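Apr 7, 2026

Back at the desk after the tracking day, and writing this down before I forget which take was which. Clallero came in to cut the last two songs for the Gitira record, and we got one and a half of them. The half is "Azar", which everybody loves on the rehearsal tape and which refuses to sit still once there are microphones up.

Setup first, for whoever opens the session next. Both nylon-string guitars in the big room, facing each other, gobo between them at knee height only so they can see hands. Pair of small condensers on Maite's guitar, one at the twelfth fret and one over her right shoulder. Ctibor got the ribbon, closer than I'd normally dare, because he plays so quietly in the verses. I had a high-pass at 100 on the shoulder mic to lose the foot tapping (Maite stomps like she's putting out a fire, and I love it, but not on the ballad). 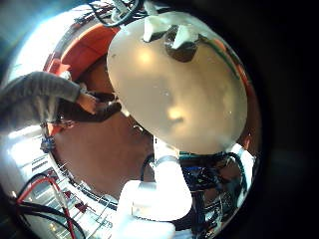 Click or no click took up most of the morning. The demo is at 133 and Ctibor Machala wanted to stay there. Maite said it felt like running for a bus. We tried it with the click in his headphones only and she followed him, and that was the best the verses sounded all day. The bridge fell apart every time, though – he leans back there, she doesn't, and with the click going he can't. So the plan is click through the second chorus, then mute it and let them drift. I printed the tempo map both ways and they're in the session folder, the one ending in "loose" is the one to use.

Take 2 is the keeper for the intro. Take 5 has the better solo but there's a chair creak right on the pickup note, and I've tried to get it out and can't without eating the attack. If anybody wants a go at it, please do! I left the raw file alone.

Tuning was a pain. New basses on Maite Arroyo's guitar, put on last night, and they were sagging a few cents by the end of every take. We got into a habit of stopping after each chorus to check, which is terrible for the mood. Next time strings go on at least two days ahead, and I'll remind her myself.

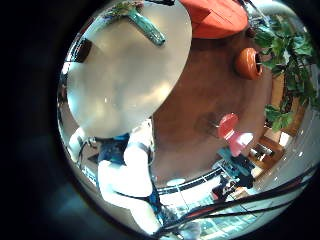
"Pludumon" was the easy one. Third take, start to finish, no edits, big grins through the glass. There's a moment just before the last verse where Maite breathes in and you can hear Ctibor laugh under it, and I'm keeping that in no matter what the mastering notes say. The room mics carry this one. I had them up to 2 dB louder than the close pair in the rough and it still didn't sound washy, so start there for the real mix.

Stuff I still owe people: rough of "Pludumon" to both of them tonight, plus the bridge from "Azar" on its own, no click, so Ctibor can practice along with it. Palmas overdubs need a date. Maite is thinking September for the release and wants the sequence settled well before that. I'd open with "Pludumon", she'd close with it.

Left channel of headphone box three crackles when you touch the knob. I put tape on it. Use box four.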